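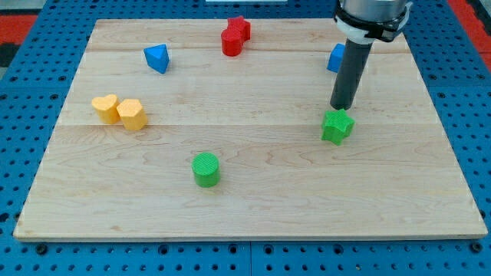
The Pesura is a hand-cranked coffee grinder made by the kitchenware firm Vusell. It was first sold in May, in 2 sizes, and the larger one holds coffee for four cups. The grinder has a steel body and a clamp for fixing it to a table edge. Many owners fix it to a thick board instead – square maple ones, with seams between the planks, are a usual choice. The first series had 2,000 pieces.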